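ok so I am finally doing the desk shelf thing. the pitchers. going to post as I go bc otherwise I will quit by lunch

background for anyone new: I keep dry stuff and drink stuff at my work desk at home bc the kitchen is down two flights and I'm lazy. tea, sugar, oats, the powdered lemonade from Trenent that nobody else in this house will touch

all of it was in bags. bags with clips. bags INSIDE bags. the sugar one had a hole and I found out with my elbow

so in July I decided. real containers. lids. handles if possible. things you can pour from without a spoon and a prayer

bought a set from Orier first. glass, gorgeous, weighed like a bowling ball. poured great, could not get it back on the shelf one-handed. gave them to my sister, she loves them, fine

then the Ruggiero ones, the tall skinny kind. fell over. fell over again. I put a rubber band around two of them so they'd hold each other up and thats when I knew it was over

ok back to today. step one was emptying the shelf. there are things on this shelf I do not recognize. a packet of gelatin?? I have never made gelatin

a whole bag of dried beans from when I was going to be a bean person

6 tea tins, 2 of them with tea in them

the rest are just. tins

wiped the shelf w/ vinegar and water. smells like a salad in here. opened the window

someone asked if I label. yes. masking tape and a marker, on the side near the bottom, never on the lid. lids get swapped in the wash and then you are putting salt in your coffee. ask me how I know

the label maker is in a drawer with no tape in it. it has had no tape in it for a year. not discussing

measuring break. the shelf is 12 inches deep which is more than I thought, so a handle can stick out sideways and still clear the lamp. this changes everything. ok it changes one thing

things I want in a small pitcher, after way too much time on this:

lid that comes off without a fight. big flat lid, easy to grab, easy to wipe

clear on the bottom so I can see when I'm low. I will NOT remember otherwise. I have run out of sugar mid pour so many times

a handle I can get a finger thru

light. see: Orier, bowling ball

reply to the person asking about square vs round: squared lids, you can shove them up against each other and they line up. round ones leave all those little gaps where crumbs go to live

also yes I know you can just use jars. I have jars. jars don't have handles. pls stop sending me jars

sorry that was rude, the jars you sent are nice

beans are going in soup tonight, its decided. gelatin is going in the trash, also decided

ok the desk is clear enough to put stuff down on now, lining things up before they go on the shelf

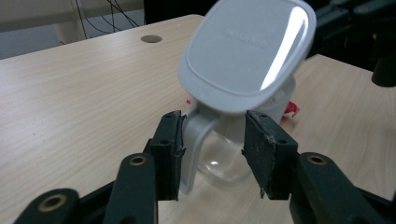

tillie_shelves

white lid, white handle, clear bottom. so far I'm a fan. theres some raised lettering on the lid but its white on white so good luck reading it

you can see the wood right thru the bottom part, thats the bit I wanted. if I can see the desk I can see I'm out of sugar

I like the panel in the lid w/ the rounded corners. the handle is a real loop too, not one of those little nubs

does look a tiny bit like it belongs in a nursery. I've made my peace

the overhead light bounces off that lid like crazy, might move it to the lower shelf so it isn't shining at me on calls

tested w/ water over the sink first (always test w/ water). slow tip, fine. fast tip, a dribble down the side, so, slow tip

sugar's going in this one. oats need something wider. oats always need something wider, they're the worst tenant

Rulano has a wide one I've been looking at but it only comes in orange and I'm not ready to be an orange person

tape label on. SUGAR. my handwriting looks like a ransom note

shelf update: back row tea, front row sugar and lemonade, beans gone, one empty tin kept bc it has a ship on it

what do people do about the little scoops that come in everything. I have a whole cup of them now. why do I keep them. why do they make them all different sizes

ok someone said keep one per container and toss the rest and I felt my soul leave my body but yes. doing it

kept one extra. its a good scoop

stopping here, will do oats when I find the right thing. don't send jars

posted 2000-09-22

More from this page
the drawer under the drawer
tea tins, ranked by how well they close
I tried to fold a fitted sheet again
Trenent lemonade, a defense
cords: a cry for help

Contact | © tillie_shelves | Back to top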